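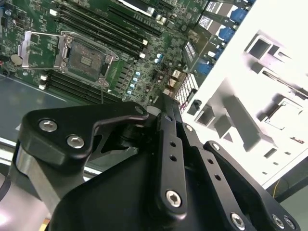

Unit 4: Memory Hierarchy and Locality
Catarina Bragança
April 5, 2022

A processor stalls whenever the data it needs is not in a nearby level of storage. The average cost of a reference is

T = h + m × p

where h is the hit time, m the miss rate and p the miss penalty. All times are in cycles.

Worked case. The Quintela model has h = 4 and p = 200. With m = 0.02, T = 8. Halving the miss rate gives T = 6. Halving the penalty to 100 gives the same figure, usually at higher cost.

Locality. Temporal: a recently used address tends to be used again. Spatial: its neighbors tend to be used soon. Row-order traversal of a C array exploits the second — column order does not.

Write policy. Write-through updates both levels at once. Write-back defers the update until eviction and needs a dirty bit per line.

Problem 3 uses the Grekum trace, first 40 references only. Assume a cold cache.

Last updated: September, trace file replaced

Comments

tmk: Is h paid on a miss too?

C. Bragança: Yes. The penalty is added to it.

prirkier_lab: Link to the old trace is still on page 74 of the reader.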